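Geddes finally signs off the arm money

February 5, 2018

Well, we got there! Geddes has agreed the budget for its Darska workshop, and I've been badgering them for news ever since the first quotes came in last September. The plan covers four arms over two years, with spare fingers and cables in a separate pot (very sensible, if you ask me).

Skye Hepburn, who did the sums, told me she'd had quotes from Skarent and Flellov and went with Flellov for the longer service cover.
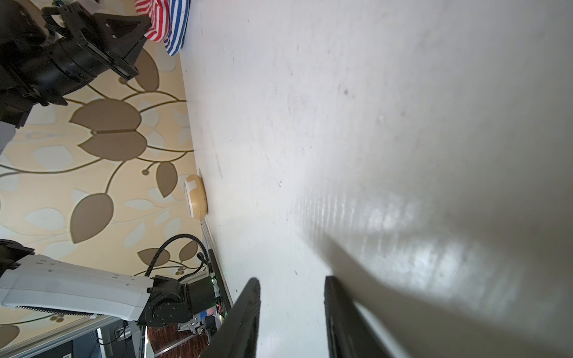
Spares ate up more of her time than the arms did. Fingers wear, and she's put in for nine pairs, black ones with a flat rubbery face like these two over the white table. Orders go out once the finance people have stamped the form.

Comments

marlpit7: Nine pairs sounds low to me, we budget more.

Jo in Parts: Did Skarent quote for cables too?

oldbenchhand: Good for Skye!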